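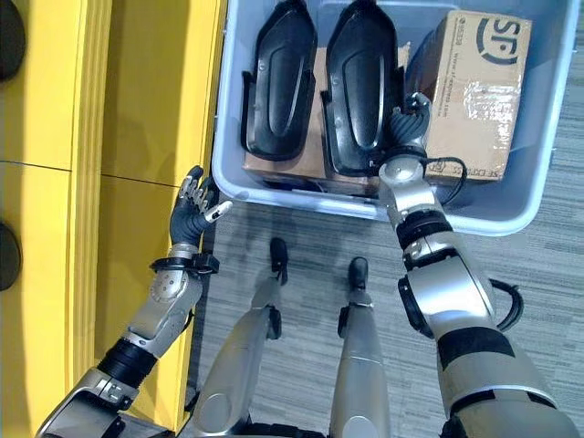

Como testar uma mão robótica dentro de uma caixa (antes de acreditar na ficha técnica)
09/01/2019

Os vídeos de fabricante mostram sempre a mesma coisa: um cubo no meio de uma mesa, a mão desce, fecha, sobe. Qualquer pinça de dois dedos faz isso. Quem vai usar uma mão antropomórfica para arrumar ou retirar peças devia começar por um recipiente com paredes, e é esse o teste que descrevo aqui. Usei-o para comparar a mão Huneo com a pinça paralela Kisum, e continuo sem estar convencido de que cinco dedos valham o que custam.

O que é preciso

Uma caixa de plástico com bordo grosso, de preferência translúcida. Uma ou duas peças curvas e brilhantes; carcaças pretas de plástico servem muito bem, e costumam dar trabalho às câmaras de profundidade. Uma caixa de cartão com fita-cola, pousada de lado ou inclinada. Uma folha de cartão para o fundo. Se o robô for de corpo inteiro, ponha tudo no chão, em frente aos pés, e não numa bancada à altura perfeita.

Passo 1. Meça a folga

Feche a mão e veja se cabe entre duas peças sem as empurrar. Depois abra-a lá dentro. Muitas fichas dão a largura com os dedos esticados e calam-se sobre o volume do punho, que é onde as coisas encravam.

Passo 2. Siga os cabos

Leve o braço devagar até ao ponto mais fundo e pare. Olhe para o cotovelo e para o punho. Um cabo que faz laço por fora do braço pode prender no bordo da caixa quando o braço roda, e nenhum controlador que eu tenha usado sabe que o cabo existe. Se houver dúvida, prenda-o com abraçadeiras e repita.

Passo 3. Pegue na peça curva

Comece com o limite de força baixo. Tente primeiro pela borda aberta da carcaça, depois pelo dorso. Conte como falha qualquer tentativa em que a peça rode na mão, mesmo que chegue ao destino. A Ivar Backlund, da Skoston, este critério parece severo. A mim parece o mínimo.

Passo 4. Pegue no cartão

Escolha uma aresta e evite a fita-cola na primeira série. Na segunda, procure-a de propósito. Se os resultados das duas forem iguais, desconfie do registo.

Passo 5. Repita sem arrumar

Faça 300 tentativas com cada mão, 600 ao todo, sem repor as peças na posição inicial entre uma e outra. A Jade Fairclough sugeriu pausas de 5 minutos a cada série para comparar o desvio dos encoders, e adotei a ideia. Guarde também as falhas; uma tabela só com sucessos é publicidade.

O que não se conclui daqui

Este teste não diz nada sobre velocidade nem sobre durabilidade. Também não separa a mão do controlador: se trocar os dois ao mesmo tempo, não saberá a qual deve o resultado. Troque um de cada vez.

Artigos relacionados
Calibrar a câmara de cabeça sem perder a tarde
Controlador Ashworth: o que falta no manual
Pinça paralela ou mão de cinco dedos?
Abraçadeiras, mangas e outros remédios para cabos soltos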